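Search this site
Enter a word or surname
Go | Advanced

Niddale Settlement Papers

September 2020
By the editors of the Niddale Local History Pages

The Niddale Settlement Papers are a collection of parish documents about the right of poor people to live in, and to receive help from, the parish of Niddale. They were made under the old poor law of England and consist mostly of settlement certificates, settlement examinations and removal orders. The collection is used by family historians, who find in it details of the lives of laborers, servants and widows that the church registers do not give.

Background

Under the old poor law each parish was responsible for its own poor. It was therefore important to decide to which parish a person belonged. This belonging was called "settlement". A child took the settlement of its father, if that was known, and a woman took the settlement of her husband when she married. A person could also gain a new settlement, for example by serving a full apprenticeship, by working for one master for a whole year while unmarried, or by renting a property above a certain value.

When a family arrived in a new parish and seemed likely to ask for help, the overseers of the poor could bring the case before the justices. The justices asked questions under oath and the answers were written down. If the settlement was found to be in another place, an order could be made to send the family there. Many disputes followed between parishes, and some of them cost more in lawyers' fees than the help would have cost.

Contents

The papers fill seven bound volumes and 17 boxes. The volumes were put together by a Victorian clerk of the vestry, who pasted the sheets onto larger pages and wrote a short heading above each of them. The boxes hold the loose sheets that he did not reach, or did not consider worth binding. The order inside the boxes is poor, and papers of one case are often found in different places.

The main types of document are the following.

Settlement certificates. A certificate was given by the home parish and carried by the person who moved. It promised that the home parish would take the person back if help was needed. In Niddale they are mostly printed forms with the names filled in by hand. Many come from the neighboring parish of Plolard, where there was little winter work.

Settlement examinations. These are the most valuable part of the collection for research. A typical examination gives the age and place of birth of the person, the names of former masters, the wages received, and the names and ages of the children. The text is in the third person and in the language of the clerk, but now and then a local word has been kept.

Removal orders. An order names the persons who must leave, the parish that must receive them and the justices who signed. It was made in two copies, and for this reason an order missing in Niddale may survive in the chest of the other parish. An order does not prove that the removal took place. It could be suspended because of illness, or canceled after an appeal.

Bastardy bonds. A small group of bonds and warrants is kept with the settlement papers, although it belongs strictly to another series. The bonds name the father of a child born outside marriage and the men who stood as security for him.

Custody and damage

The papers were kept in the parish chest in the vestry until the chest became too full. After this they were moved to the upper room of the Fortin almshouse, together with the churchwardens' accounts and the rate books. The roof of this room leaked, and three of the boxes were affected. The sheets in them are stained along the lower edge, and the iron gall ink has become pale or has eaten through the paper. The text can still be read in most places with a good lamp and some patience.

A list of the volumes was made by a curate, but it covers only the names of heads of families. Wives, children and witnesses were left out. Older books about Niddale depend on this list, and it explains why they say that certain surnames were "unknown in the parish" when in fact they appear in the papers many times.

The Waditz index

The index in use today is called the Waditz index, after the reading room in which it was compiled. It gives every personal name in the volumes and boxes, with the parish of settlement, the occupation if it is stated, and the reference of the sheet. Names are entered in the spelling of the document. A second column gives a standard form of the surname, so that the different spellings come together when the index is sorted.

The work of indexing took roughly seven years. It began with the bound volumes and went on to the boxes. Place names caused the most difficulty – the clerks wrote down distant places as they heard them, and a parish two counties away could take a form that is hard to recognize. Where the indexers were not certain, the place is followed by a question mark. Corrections are added every June. 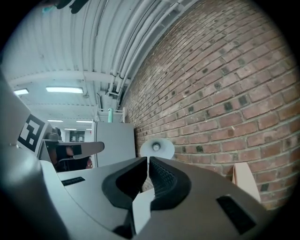

Photo: Niddale Local History Pages. Free to reuse with credit.

Use in research

The papers are best used together with the baptism and marriage registers and with the overseers' accounts. An examination often gives a birthplace for a person who appears in the Niddale registers without any origin. The accounts then show if the family stayed and received weekly payments, shoes or fuel. Payments to persons living in another parish are also found, as it was sometimes cheaper to send money than to bring a family home.

Some caution is necessary. Ages in examinations are commonly given as "about" a certain number and may be wrong by several years. Persons under examination had a reason to remember their past in a particular way, above all when they did not want to leave. A yearly hiring could be described as a shorter one, or the opposite. The absence of a name means little, as most people who moved were never examined.

Surnames with the same spelling should not be joined into one family without other evidence. The name of the village of Plolard was itself used as a surname, and the index has a separate note on this.

Access

Volumes and boxes can be consulted by appointment. The affected boxes are issued only when the index entry is not sufficient for the question. The index can be searched on this site by surname, by parish and by occupation. Copies of single sheets may be ordered with the sheet reference.

See also

Overseers' accounts of Niddale
Fortin almshouse
Pauper apprentices
Vestry minutes

Reader comments

hedgerow_kin: Very useful page, thank you. I found my 4x great-grandmother as a witness in one of the boxes, and she is not in the old curate's list at all. Is the reference on the index the same one I need for ordering a copy?

Editors: Yes, please give it complete, with the box letter.

plolardfamily: The note on the surname says it appears first in the certificates. I have it earlier in a marriage license. Where can I send the details?

M.: Does the index include the justices who signed the orders? I searched for one and got no result, but perhaps I spelled him wrongly.

Editors: The justices are in a separate list, under Vestry minutes. We will add a link.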